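October 2018

Hi all,

Progress report for the Drellesberg grant, second half of the year. I've kept it to what's changed since the March report, plus the money bits at the end. If you only read one section, make it the one on time sync, as that's where most of the hours went.

## Where we're up to

The short version is that the data pipeline works end to end and the policy is learning to pick up and move cloth in a way I'm not embarrassed to show people. It isn't folding yet. In March I said we'd have a first fold by spring and I've moved that to the next period (more on why below).

We now have 2308 usable demonstrations recorded with the hand-held grippers, all of them in people's homes. Another 556 got thrown out by the checker, mostly for lost tracking. I was pretty cross about that number until I went through a batch of them by hand and found the checker was right nearly every time.

## Time sync

Each pair of grippers records two video streams, and each stream has its own idea of what time it is. For one-handed jobs you can ignore this. For cloth you can't – if the left hand is a fraction behind the right in the data, the policy learns to tug on fabric the other hand hasn't grabbed yet.

Our old method lined the streams up once at the start and hoped for the best. Over a long session the clocks drifted apart, and by the end of a pile of washing the error was big enough to see with the naked eye. The new tool (it's called Clondix, please don't ask me to rename it now) lines them up at the start, again at the end, and spreads the difference across the session. The worst error we've measured since is 6 milliseconds. I'd budgeted three weeks for this and it took seven. Sorry! Two of those weeks were me chasing a bug in our own log reader that was dropping the last chunk of every file.

## Perception

Bedrooms are hard on the tracking code, mainly on account of windows. When a gripper swings towards a bright one, the exposure drops, the rest of the room goes dark and the tracker loses half its landmarks at once.

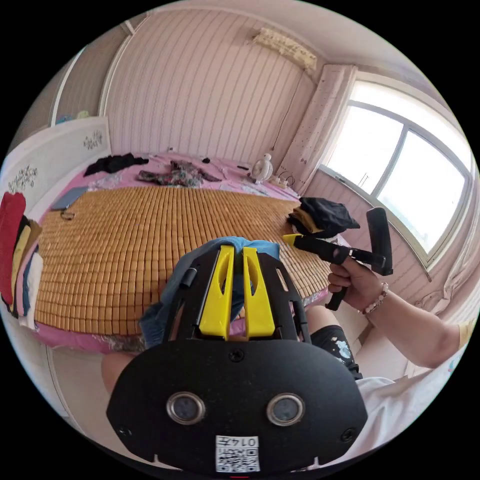
I tried three fixes. Locking the exposure made indoor corners too dark to use. Brightening the video afterwards helped a little but doubled the processing time. What we've kept is a mask that tells the tracker to leave blown-out areas alone and lean harder on the motion sensor until things settle. It's only a couple of hundred lines of code and it saved a good share of the sessions we would have lost.

The other headache is repeated pattern. Stripes, tiles, woven mats and anything with a regular grid will happily match to the wrong bit of itself, and the map jumps sideways by one row. We now compare each jump against the motion sensor and reject it if the two disagree. That catches the big jumps. Small ones still get through now and then and I don't have a good answer yet.

Soft surfaces are on the list too. The map assumes the world stays put, and a pile of clothes doesn't.

## Control and planning

We swapped the old planner for Canpolat, our in-house one, in the two-arm setup. It plans both arms together, so we've stopped seeing the elbows fight over the same space. It's slower per plan but it fails a lot less, and I'll take that trade.

The policy side is simpler than I'd planned. It predicts a short run of gripper poses, carries out the first half, then looks again. In our last bench test we gave it 40 attempts at picking up a crumpled cloth and moving it to a marked spot, and it got 31. Most of the misses were grabbing two layers when it wanted one. A few were the gripper closing on nothing, and I think that's a calibration issue I can sort out fairly quickly.

## What slipped

- First fold: moved to next period, as the sync work ate the time.
- The session viewer (Irport): it opens files and scrubs through both streams side by side, but labelling is still done in a spreadsheet.
- Write-up of the tracking work: half a draft, and the half that exists needs a tidy.

## Money

We're a bit under on equipment and over on storage. Video takes up a silly amount of room and I underestimated it in the original application. I'd like to move the unspent equipment money across to cover storage through to the end of the grant. I'll send the form separately, but please yell if that's going to be a problem.

## Next up

Fix the calibration, get labelling into Irport, then back onto folding, starting with small square cloths before anything with sleeves. I'd also like to re-run the rejected sessions through the new tracker, as I reckon we'll win a few back. Happy to do a call and a demo whenever suits you, though give me a day's notice so I can clear the bench.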